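# The Long Apprenticeship of a Laundry Robot

Bouchra Ouali has folded the same pillowcase so many times this week that she's stopped seeing it as a pillowcase. "It's a shape problem now," she says, and then laughs and does it again, both hands on the controls, eyes on a monitor the size of a paperback.

She works for Cetholm, a small outfit above a bike shop, and her job title is demonstrator. I love that title! It sounds like someone who sells blenders at a county fair. What she really does is steer a robot through everyday chores, over and over, while a computer records every motion of the arm and everything its wrist camera takes in. Each run is called an episode. When I visited on a Thursday in January, the whiteboard by the door read 2,078, and the goal written next to it was 3,000.

An episode can be as plain as picking up a cloth, moving it over and letting go. Bouchra starts each one from a fresh mess. She'll toss the cloth, nudge it with an elbow, bunch up a corner, anything to keep the system from learning that laundry always sits the same way. If she gets too neat, Wikex (the software that sorts the recordings) flags the batch for looking too much alike, and she has to go back and be sloppier on purpose.

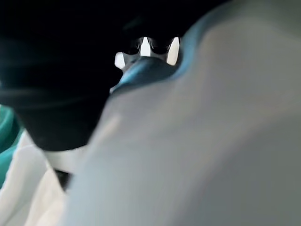
I had assumed the wrist camera would give the cleanest view in the building. It's the one closest to the work, after all. But close has its own troubles. When something comes right up to the lens it goes soft and huge, and a person watching the playback can lose track of what they're looking at. Bouchra keeps those stretches in. The robot will have to deal with them too, she figures, and a learner raised on tidy views would be lost the first time a sheet billowed up in its face.

What surprised me most was how much of the craft is in the hands. She let me try, and I was terrible. I grabbed too hard, overshot, dragged the cloth sideways and then froze, trying to remember which way was left. My first three episodes went straight into a folder marked "guests," which already had plenty of company.

Bouchra's own runs have a rhythm you can hear from across the room, a short whir, a pause, another whir. The pause matters, she told me. It's where she decides. She's been trying to make hers shorter, and she has also been asked to leave a few mistakes in and fix them on the spot, so the system gets to see what recovering from a bad grab looks like.

The first 1,000 episodes went into an early model called Panyasiri, and she showed me a clip of it working alone. It reached, missed, backed up and reached again. "Look, that little backing up? I do that," she said, delighted, and played it a second time.

She had an hour left on her shift when I packed up my notebook. The pillowcase was already back in a heap.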